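Cuaderno del taller de artes – escuela Ochoa
10 de enero de 2024

Primer día después de las vacaciones y ya tengo tinta en las mangas, así que todo normal. Apunto esto antes de irme porque mañana entra el grupo de teatro a primera hora y si no lo dejo escrito se me olvida la mitad.

Lo de hoy: prueba de monotipia con los de quinto. Eran 14 y vinieron con muchísimas ganas (demasiadas, la primera media hora fue un gallinero). La idea viene de septiembre, cuando hicimos las estampas con hojas y salieron tan bien que las familias preguntaban si se podían comprar. Quería ver si aguantan un proceso algo más largo: entintar, dibujar en negativo, tirar la primera copia y luego aprovechar el fantasma para una segunda.

Aguantan, sí. Lo que no aguanta es el rodillo grande, que vuelve a dejar una calva en el lado izquierdo. Lo limpié con aceite y nada. Para los que usáis el taller los viernes: coged los pequeños hasta que llegue el repuesto.

Papel

Probamos dos. El Galtton, que es el que teníamos en el armario de abajo, y unas hojas sueltas del Tastar que sobraron del mural. El Galtton chupa bien la tinta pero se riza en cuanto lo humedeces un poco de más, y los niños siempre humedecen de más. El Tastar queda más plano y la segunda copia sale preciosa, con unos grises muy suaves – para mí gana de calle. Pega: es bastante más caro y no creo que nos llegue para todos los cursos. A lo mejor Galtton para pruebas y Tastar solo para la copia final.

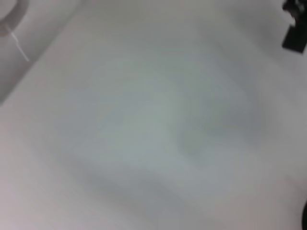 Tiempos

La sesión duró 70 minutos y se quedó corta. El reparto real fue más o menos así: mucho rato en delantales y sitios, una explicación que se me fue de las manos (mea culpa, me enrollo con Degas), y luego estampar a toda prisa. La próxima vez hago la demostración con ellos de pie alrededor de la mesa y sin hablar tanto. También dejaría la tinta ya batida en los platos, que abrir los botes con las manos pringadas es un drama.

Lo de sacar dos copias por plancha funcionó con casi todos. Tres se quedaron sin fantasma porque apretaron tanto en la primera que no quedó ni rastro de tinta. ¡Pero las primeras de esos tres son las más potentes de la tanda! Las he colgado en la cuerda del fondo, no las descolguéis todavía, por favor, que la tinta al óleo tarda lo suyo.

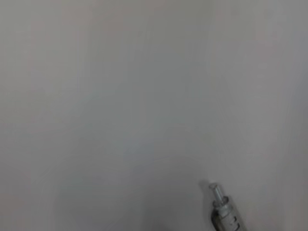 Pendiente

– Pedir el rodillo. Miré el catálogo de Skoltcombe y lo tienen, pero hay que preguntar por los gastos de envío.
– Hablar con música: quieren que los de quinto estampen la portada del programa del concierto. Me parece muy buena idea si nos dan dos sesiones, con una sola yo no me meto.
– Buscar trapos viejos. Camisetas, sábanas, lo que sea menos toallas, que sueltan pelusa y luego se ve todo en la copia.
– Probar la tinta al agua con los de segundo. La última vez se secaba en la plancha antes de que terminaran de dibujar, igual con un poco de retardante se arregla.

Otra cosa, que casi se me pasa: la llave del armario de las gubias está ahora en el cajón de las tijeras, al fondo, dentro de la lata azul.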